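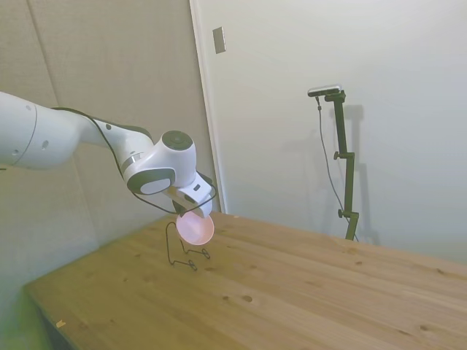

Well, I finally got to see Varma play, and I've been humming ever since! Regular readers will know I've been going on about their second album, Honilholm, since it came out in August, so when they added a night at the old chapel I booked before I'd even checked the trains.

If you don't know them, it's Anitha Bhat on vocals and harmonium, Arben Radulović on accordion and Orathai Ongart on upright bass - no drummer, though Arben stamps hard enough that you'd never miss one. The chapel holds 604 and it was full right up to the balcony. They opened with Fallura, much slower than on the record, and I had a bit of a lump in my throat by the second verse. 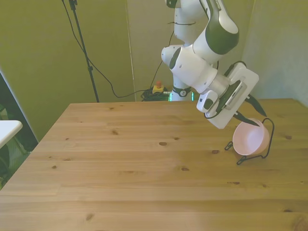 The middle of the set was mostly new songs. My favourite was a waltz they haven't named yet, with Anitha and Orathai swapping lines over a single held note. A couple of the louder ones got muddy (chapels do that), but the encore was sung without any microphones at all and sounded gorgeous.

Honilholm is out now on vinyl in a pressing of 1,390. I came home with one under my coat, plus a tea towel. They're back in the studio after Christmas, and I'll post the spring dates once I have them.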